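Home
Gallery
Chores
Shop floor
Archive
Contact

Can a machine clear the table yet?

3 min read

The Ladefoged gallery collects pictures of machines at ordinary jobs, or at jobs that are meant to stand in for ordinary ones. Captions are by Duangjai Yimyam, with remarks from Montri Onsri and Amândio Aguiar. Page last changed September 8, 2018. 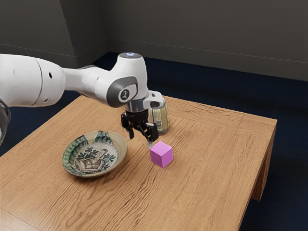

1. Bowl, cube, can

A simulated table with a white arm over it. The two-finger gripper is open and holding nothing, with one fingertip close to the corner of the pink cube. The can stands behind it and the painted bowl is off to the left.

Clearing a table is the chore most people ask us about, and it usually starts like this, with a few things on bare wood. The cube is the easy one. It has flat sides and square edges, and a pair of straight fingers can close on two of its faces. Montri would give a first-year student an afternoon to get that working in simulation.

The can is a little harder. A round side will slip if the fingers meet it off centre, and a tall thing goes over if it is nudged on the way in. In a shop this would be the whole job, since so much of what goes on a shelf is a can, a jar or a bottle.

The bowl is where people disagree. It is wide and shallow, and two fingers will not go round it. The machine has to take hold of the rim, which means one finger inside and one outside, and then lift without tipping. With nothing in the bowl that may be good enough. With soup in it, it is not. Amândio thinks bowls should be left out of these trials until there is a better hand to try them with. Montri thinks they should go in first, because every kitchen has them.

2. What counts as done

We keep to a plain rule on this page. A chore is done when a person coming into the room has nothing left to do. If the plates are stacked but someone must turn two of them over, the chore is not done. It is a hard rule and most entries fail it.

Simulation gets its own column. A run on a computer can be repeated 100 times before lunch, and the bowl never chips. That is useful for choosing where to put the fingers. It says less about a greasy rim or a table that rocks, and we don't count a simulated run as a chore done at home.

3. Shop floor

Wiroj Thaweesak works in the stock room at Dellwood and reads these pages more closely than we do. His list of what he would hand over tomorrow is short: facing up cans, moving empty trays, bringing forward old stock. He would not hand over fruit, or anything in a bag that sags.

He also asks about speed. A person filling a shelf does not stop to think between one can and the next — a machine often does. Wiroj can put up with slow if it works through the night with the doors shut. In the daytime it would be in the way of customers.

4. At home

Daranee Rattanakul wrote from Plokerport to ask whether she should wait for a machine before buying a new dishwasher. We told her to buy the dishwasher. It has done one chore well for a long time, and it does it without needing to know a bowl from a can.

Loading it is the part still left to us. Amândio's guess is 5 years for a machine that can load one in a kitchen it has seen before, and he would not give a figure for a strange kitchen. Montri says longer for both.

5. Still to come

A page on laundry is planned for December. Folding towels will be in it, and so will socks if Duangjai can get the notes from Gasura in time. Readers who want to suggest a chore can use the contact page — please say what the room is like and who does the job now.

Previous
Next
Back to gallery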